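Home Visits Letters Back issues About

Open day at the Rimmont packaging works
July 12, 2020 — by Calum Gourlay

Quick notes before I lose them. Got there late, parking was a field, then a long walk round to the wrong gate.

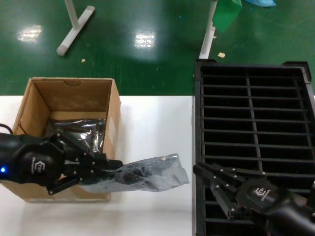 Tour left without me so I tagged onto the second one, led by Lamduan Pongsiri, 13 years on the corrugating side and very good on glue. Starch glue, mostly. Made up fresh every shift. Smells like a bakery gone slightly wrong.

The big machine is 90 meters long and you feel it in your teeth. Paper goes in off the reel at one end, flat board comes out the other. Nearly 3000 sheets an hour on the slow line, and they were running it slow for us. Ear plugs handed out at the door, mine kept falling out.

Best bit for me was the crush test. Small room, one press, a stack of sample boxes from a customer called Le Roux. Lamduan let a kid push the button. Box held to 700 pounds then went all at once, big cheer. She says damp does more harm than weight — a box left in a wet warehouse over a weekend loses a lot of its strength and people blame the board.

Asked about recycled content. Depends on the grade, she said, and fibers get shorter each time round so some new pulp has to go in. Would have liked more on that but the group was moving.

Print room was closed, which was a shame, its what I came for. New plates being fitted, back in use by the end of the month supposedly.

Tea in the canteen, decent flapjack, free. Took home a flat-pack magazine file and have already put it together backwards.

They did one in June too, smaller I think. Go early, wear proper shoes, use the north gate.

Filed under: Factory visits, Paper and board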